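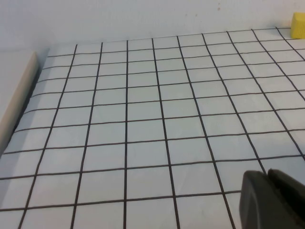

Hand-drawn grid, black lines on white

Paper map or handheld for the Flarnwood loop?

fellgoose
Right, I've finally done it and ordered a Skonament handheld, the one with the proper buttons, and I am far too excited for someone my age. It should be here before we walk the Flarnwood loop in February. It's 21 miles if you take in the ridge and I've only ever done it with a sheet map and a compass. Has anyone used one up there? Mainly wondering about reception under the trees on the Wikavdale side, and whether it's worth paying extra for the detailed mapping or if the base map will do.

tarnside_ped
Ooh, you'll love it! I've had mine 2 years and it goes everywhere with me. Reception in the plantation is fine, it drifts a bit in the gully below the dam but you can hardly get lost in there (wall on one side, water on the other). Get the detailed maps. The base map shows the road and the reservoir and then a great deal of nothing.

Coralie Ngata
Second vote for the detailed maps, but check the grid setting before you go. Mine came set to latitude and longitude and I spent a whole lunch stop trying to match it to my paper sheet. Settings, then Position, then pick the national grid. Do the datum at the same time, it's on the same screen.

oldboots
How much was it? I saw 359 in the shop at Wikavdale and walked straight out again. A phone with a decent app does the same job and you've already got the phone.

fellgoose
300, it was last year's model. Coralie, thank you, I would definitely have been caught by that one!

tarnside_ped
Can't agree about the phone, oldboots. Try working a touchscreen in sleet with thick gloves on. And mine was flat by two o'clock the last cold day I relied on it, whereas the Skonament takes ordinary AAs and I just carry spares.

oldboots
Keep the phone in an inside pocket and it lasts all day. I do the ridge every winter like that. I do carry a battery pack, I'll give you that.

Kumiko Sasaki
I use both and a Minja watch as well, so I'm no help to anyone's wallet :) The watch is brilliant for a quick look at how far you've gone, the handheld is for finding the actual stile. One tip, fellgoose: plan the route at home on the computer and send it across. Drawing it on the little screen is possible but it took me most of an evening, and I put one waypoint in the reservoir.

fellgoose
Ha, that sounds like exactly the sort of thing I'd do. Does the planning program run on an older laptop?

Kumiko Sasaki
Mine is ancient and it copes. Slow to redraw when you zoom, that's all. Save it as a GPX and drop it in the folder called Routes, not the one called Tracks, or it won't let you navigate it.

Coralie Ngata
Oh, and recalibrate the compass every time you change the batteries. You turn it round slowly on all three axes and feel daft in the car park.

oldboots
Take the paper map too.

fellgoose
Always! It's going in the top of the rucksack. I'll post the track when we're back, and I'll see how it does in that gully.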